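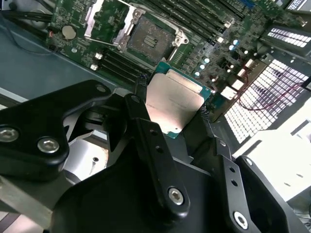 The kitchen needed more chairs than anyone had planned for, Dalia Rebane told the Druddale parks and recreation board on Thursday evening, and she asked that the summer session be moved to the larger hall before registration opens. The board agreed, and the free community cooking course known as Lisero will return in June for a second season, with two evening sections in place of one.

The decision follows a winter season in which 261 residents completed all 8 weekly classes. A further 354 names remain on the waiting list. Those residents will be contacted first, in the order in which they signed up, and any places left over will be offered to the general public.

Lisero is taught at the McIver Center on the east side of town. Each class covers one main dish and one side, using ingredients that can be bought at an ordinary grocery store. Participants eat together at the end of the evening and take home a printed recipe card. The winter menu included lentil soup, baked white fish with cabbage, bean chili, and a plain oat bread that was repeated twice by request.

The summer menu has been drawn up by Tadeusz Borkowska and will rely on produce in season. Cold soups, grilled vegetables, and salads built on barley or potatoes are planned. One class will be given over to reading package labels, with attention to salt and added sugar. Another will deal with cooking for a single person, a subject that appeared often in the comment forms returned in January.

Board members spent much of the discussion on the question of weight and health advice. Saulius Paju asked whether the course should include weigh-ins, as a number of similar programs do. The board voted against the proposal. Instructors will continue to teach cooking only, and participants who want medical or dietary advice will be referred to their own doctor or to a registered dietitian.

"People come to learn how to make supper," Mackenzie Després said during the discussion. "Some of them want to lose weight, and some of them have never used an oven. I would like both to feel that they can stay for the meal."

The board also approved a walking group to accompany the course. It will leave from the front steps of the McIver Center one hour before each class and follow the river path as far as the footbridge — a level route, paved throughout. Walkers do not need to be enrolled in the course. Strollers and leashed dogs are welcome on the path, but dogs may not enter the building.

A grant of $1,634 was set aside for knives, cutting boards, and two additional portable burners. Jaanus Urbonaitė asked that left-handed peelers be added to the order, and the request was accepted without a vote.

Local delivery firm Movby will bring the week's groceries to the center at no charge, as it did during the winter. Residents who cannot attend in person may request the recipe cards at the front desk of the public library.

Admission to all classes is free. Participants must be 16 or older, or accompanied by an adult. Food allergies should be reported on the registration form, and aprons are provided. Forms will be available at the McIver Center and the library when registration opens — the date will be posted at both locations.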